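Setting Up a Desk on a Plank Floor

Start with the floor bare. Sweep along the planks, then go over them once with a damp mop and let them dry before any furniture comes back in.

Measure the wall next. Ours left 178 cm between the door trim and the corner, so the desk had to be shorter than that. Write the number down and take it with you to the store.

Stick felt pads under every leg before you stand the desk up. Two people should lift it into place — dragging it will scratch the finish. Leave a hand's width between the back edge and the wall for plugs.

Check that the top is level. If it rocks, turn the adjustable foot on the low leg a little at a time.

Run cables last. Keep them along the wall or under the desktop with clips, and don't let them cross the part of the floor where people walk. 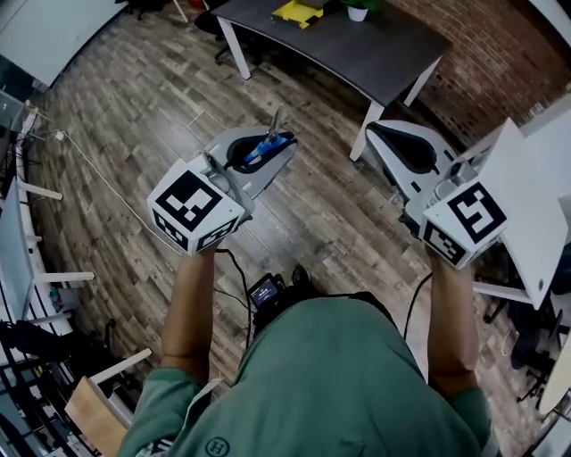

Put back only what you use every day. A tray for small items and one potted plant are plenty for most desks. Set a saucer under the pot if it has a drain hole.

Push the chair in and pull it out a few times. If it catches on a leg or a cable, move things now, before the drawers are full. Wipe the top with a barely damp cloth — no spray cleaner — and check the felt pads again after 7 weeks.

Posted by Shakuntala Rana in June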